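Can a Robot Learn by Copying? Sort Of

You may have heard people say that robots can teach themselves anything now. Somebody at school might have told you, or you might have seen a video where a robot folds a shirt and some exciting music plays. It looks easy. It looks as if the robot just woke up one morning and knew what a shirt was.

I don't believe those videos as much as I used to. Before you believe them, you should know what goes on for weeks and weeks before anyone turns on the music.

What is an "example"?

Think about how you learned to tie your shoes. Someone showed you, probably many times. You watched, you tried, you got a knot shaped like a potato, and somebody showed you again.

A lot of robots are now taught in a way that sounds the same. A person moves the robot through a job from start to finish. While that happens, a computer saves everything it can: what the cameras see, where each part of the arm is, how wide the fingers are open. When the job is over, the saving stops. All of that together is one example. Some people call it a demonstration, or a "demo" for short.

Then the person puts everything back and does it again. And again.

At a workshop called Durside, the people who do this spend whole afternoons on one tiny job. They aren't folding shirts. They are working with a little white thing and a green lid. The job is called "put it on the lid," and that is all there is to it.

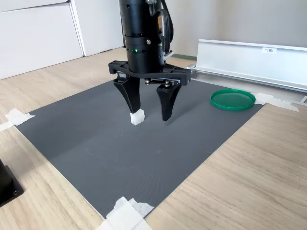
The gripper at work above the mat. The white cube is under the tip of the left finger.

You could do that job with your eyes half closed. A three-year-old could do it while asking for a snack. So why does a robot need so much help?

Why one example isn't enough

Suppose you show the robot one perfect example. The white thing is in one spot, the lid is in another spot, and the arm goes from the first to the second. The robot copies it. Hooray!

Now slide the white thing over by the width of your thumb. The robot may go back to the old spot, close its fingers on nothing, carry the nothing across the mat, and drop the nothing on the lid. It has no idea that anything went wrong. It learned one set of moves, and it did them.

That is why the people collecting examples keep changing things a little. They put the white thing closer, then farther away, then off to one side. They move the lid. The learning program needs to see enough different versions to work out which parts matter (where is the thing?) and which parts don't (where was it last time?).

How many is enough? At Durside they planned 72 examples for this one job. Jhosep Cáceres, who runs the collecting there, told me that he would love to give me a rule for picking that number, and that he doesn't have one. "You collect some, you train it, you see if it's bad," he said. "Then you collect more." I liked that answer. People who sell robots usually give a much fancier one.

What the robot gets to see

When you pick up a pencil, you use your eyes, but you also use what you know. You know the pencil is still there when your hand covers it. You know the table isn't part of the pencil. The robot in this story starts out without any of that. What it has is camera pictures, which are really long lists of numbers for colors and brightness, and it has to find patterns in those numbers.

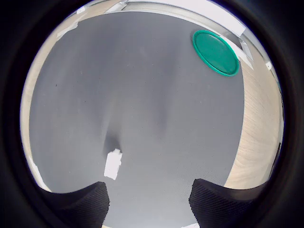

Cameras don't see the way you do, and a bigger view has a price. A very wide lens fits a lot in, but straight things come out bent. Look at the edges where the gray meets the pale wood, and see how they curve. The green lid has been squashed into an oval, too, though it is a round lid. You and I can shrug that off right away. Our brains say "round lid, funny lens" and move on. The program can't shrug. It has to be shown that squashed green shape over and over until the shape is linked to "drop it there."

It gets trickier. Patterns can fool a program. Imagine that in every single example the lid is on the right. The program might learn "go right" and never learn "go to the lid" at all. It would get a perfect score all afternoon. Then one day you put the lid on the left, and off it goes to the right, as happy as can be.

Shadows can do it, and so can the time of day. Jhosep's team once made a whole batch in the morning and tested the robot late in the afternoon, and it did worse. They had a guess about the sunlight. They still call it a guess, because they didn't test it properly, and I think that's the right word to use.

The boring jobs

There is a lot of work in this that has nothing to do with being a genius.

Somebody has to put the objects back after each try. Somebody has to make sure the cameras haven't been bumped. If a camera gets turned even a little, the new pictures won't match the old ones, and that can spoil a good day's work. Somebody has to write down which examples were bad, such as the ones where the white thing slipped or the person driving the robot sneezed.

The mat matters as well. If it slides around, then every example has a slightly different background that nobody chose.

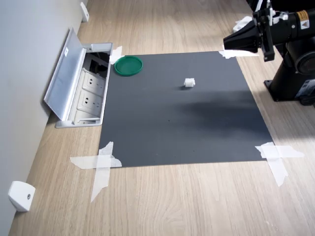 Deciding what to change and what to keep the same is most of the skill, as far as I can tell. Change too little and the robot learns a trick that works in one spot. Change too much at once and you would need a mountain of examples before it learned anything. The Durside team changes where the objects go and leaves the rest of the table alone. A different team might choose something else, and they could both be right.

There were 2 people working on the job when I visited, one driving the arm and one resetting the objects. They swapped every 20 minutes, which was my favorite rule in the building. The one driving gets tired, and a tired person makes wobbly moves, and then the robot learns to wobble. Examples made by people come with people's habits in them. If the driver always pauses before closing the fingers, the robot will probably pause there too, without knowing what the pause was for.

So did the robot learn it?

Be careful with that word, "learn." I've used it all the way through, and I'm still not sure about it.

When the training is done, the robot can often pick up the white thing from places it was never shown. That's real, and I don't want to be a grump about it. No person typed in those exact moves. The program filled in the gaps between its examples, and that is a clever thing for a pile of numbers to do.

But give it a blue lid, and it may be lost. Give it a different table, and it may be lost again. If you learned to put a block on a green lid, you could put a block on a blue lid, or a book, or your brother's head. You wouldn't need a new set of lessons for each one. There are researchers trying to fix this by mixing examples from many robots and many rooms. Some of them say it is going very well. I would like to see it in a room they haven't practiced in.

Questions to ask about a robot video

Next time you see a robot do something amazing, try asking a few things.

How many times did it try before it worked? A video only needs one good try.

Was a person driving it? Sometimes the robot in the video is being moved by someone you can't see. There's nothing wrong with that, so long as they tell you.

Has it practiced with those exact objects, in that exact place?

What happens if you move something?

I sent these questions to a company named Skurer after watching its video of a robot called Arboleda, which sets a table with forks and cups. I asked all four. They wrote back and answered 2 of them, very politely. One of the ones they skipped was about moving something.

Try it at home

You need a friend, a blindfold, a spoon, a cup and a table.

Put the cup and the spoon on the table. Your friend wears the blindfold, and you hold your friend's wrist and guide the hand to the spoon, then over to the cup, and let go of the spoon there. Do it three times with nothing moved. Now let your friend do it alone. It will probably go pretty well.

Next, slide the cup a little without saying so and ask your friend to do it again. (Use a plastic cup!) Your friend will most likely miss it, then start feeling around for it. Watch for the feeling around. Your friend noticed that something was wrong and made up a new plan on the spot, with no examples of that at all.

Then swap places, and see how many practice rounds you need, with the cup in a new spot each time, before you get good at finding it on the first try. Write the number down. Now think about doing that with a robot that doesn't know what a cup is.

Words in this article

Demonstration: one complete go at a job, saved so a program can learn from it.
Gripper: the part of a robot arm that grabs things. It does the work your fingers do.
Reset: putting everything back, ready for the next go.
Training: when a computer program looks through all the examples and adjusts itself to match them.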